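Forum > Maison et rangement > Jouets et chambres d'enfants

Dînette : vous rangez comment les petits aliments ?
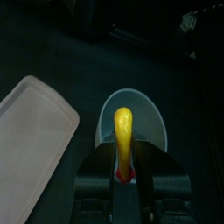 Message de marelle_b

Bonjour à tous. Je cherche des idées pour la dînette. Au départ on avait un petit lot, puis les grands-parents s'y sont mis, et maintenant les légumes, les fruits et la vaisselle traînent dans trois pièces. La pièce jaune de la photo, par exemple, je l'ai cherchée une semaine. Mon fils dit que c'est une banane, sa sœur dit un piment.

Pour l'instant j'ai un plateau et des bols. L'idée est que les enfants mettent les aliments dans les bols et que le tout reste sur le plateau. Le soir, ça tient deux jours et ensuite tout repart en vrac dans le coffre.

Mes contraintes : une étagère basse de 100 cm de large, pas de place au sol, et deux enfants de 2 et 5 ans. Je ne veux pas non plus racheter un meuble entier.

Message de tilleul38

Bonjour. Chez nous le plateau n'a jamais marché. Les enfants le prennent pour jouer au restaurant et il faut tout vider d'abord. On est passés aux bacs Clekden, le modèle bas sans couvercle. Un bac pour ce qui se mange, un bac pour la vaisselle. Pas plus de tri que ça. Ma fille range seule depuis qu'elle a trois ans.

Il faut mesurer l'étagère avant, les bacs sont plus profonds qu'ils n'en ont l'air sur le site.

Message de Dennis Dobson

Je ne suis pas d'accord pour les bacs. J'en ai eu, et au bout d'un mois les petites pièces sont toutes au fond. L'enfant retourne le bac pour trouver la carotte et on ramasse tout. Un plateau a l'avantage de montrer ce qu'il y a dessus.

Ce que je ferais : garder le plateau, garder deux ou trois bols, et enlever la moitié des aliments. Le reste dans une boîte en haut du placard, et on échange de temps en temps. Chez moi l'échange se fait quand j'y pense, pas à date fixe.

Message de tilleul38

Avec un bac de 10 cm de haut il n'y a pas vraiment de fond. Je parle des bas, pas des caisses. Pour la rotation, d'accord, on le fait aussi, mais pour les puzzles.

Message de pommedapi

Pour la pièce jaune, je dirais piment à cause du bout pointu. Mais une banane de dînette, ça peut avoir n'importe quelle forme, on en a une qui ressemble à un croissant. Et le rouge en bas, c'est quoi, un pédoncule ?

Message de marelle_b

Je ne sais pas, je n'ai plus l'emballage et elle vient d'un lot acheté en vide-grenier. On dit « le piment-banane » et tout le monde comprend.

Pour les bacs, j'ai regardé les Clekden, il y en aurait deux côte à côte sur l'étagère, mais alors le plateau n'a plus de place. Il est assez grand. Je pourrais le mettre debout sur le côté.

Message de sakura.lyon

Bonjour, assistante maternelle ici, donc dînette tous les jours. Quelques remarques :

Les bols servent à jouer avant de servir à ranger. Si vous les remplissez d'aliments le soir, il faut accepter qu'ils soient vidés par terre le lendemain matin.

Les pièces foncées disparaissent sur un tapis foncé. J'ai changé pour un tapis clair et on en perd beaucoup moins. Les jaunes et les rouges se retrouvent toujours, les aubergines jamais.

Avec un enfant de 2 ans, vérifiez les petits morceaux qui se détachent. Les feuilles, les queues, les parties collées. Je tire dessus avant de mettre en jeu, et ce qui bouge part à la poubelle.

Pour les étiquettes, j'ai essayé les autocollants Nomo avec des dessins. Les enfants les ont arrachés. Maintenant je colle une photo sous du film transparent, à l'intérieur du bac.

Message de Dennis Dobson

Une photo à l'intérieur, on ne la voit plus quand le bac est plein.

Message de sakura.lyon

Sur le bord intérieur, tout en haut. Et quand il est plein on sait déjà ce qu'il y a dedans.

Message de grolle_77

Je remonte un peu le sujet. Quelqu'un a essayé le filet Vahidi, celui qui s'accroche sous une étagère ? Je l'ai pour les peluches et je me demandais s'il tiendrait avec des aliments en plastique.

Message de tilleul38

Les mailles sont larges, les petits fruits passeraient au travers. Pour la vaisselle pourquoi pas, mais à 2 ans un enfant ne défera pas le crochet tout seul.

Message de pommedapi

Sinon il y a le meuble cuisine Grindeo avec les niches dessous. Je sais que marelle_b ne veut pas de meuble, mais d'occasion on en trouve souvent. Il fait 524 mm de large d'après la notice, donc il tiendrait à côté d'une étagère dans beaucoup de chambres.

Message de marelle_b

Merci, mais non pour le meuble, la porte ne s'ouvrirait plus.

J'ai fait le tri hier soir. J'ai retiré tout ce qui était en double et les pièces abîmées. J'ai essayé la solution de Dennis Dobson, plateau et bols, avec le surplus en hauteur. La grande a râlé pour les glaces, je les ai remises. J'ai aussi testé le tirage sur les petits bouts, deux queues de fraise sont parties.

Si ça ne tient pas, je prendrai les bacs bas en mai, quand on refera la chambre.

Message de Dennis Dobson

Laissez-leur une semaine ou deux avant de changer encore. Chez nous le petit a remis les glaces dans le four pendant un bon moment.

Message de grolle_77

Pour ceux que ça intéresse, j'ai mis les assiettes dans le filet. Elles tiennent. Les couverts, non.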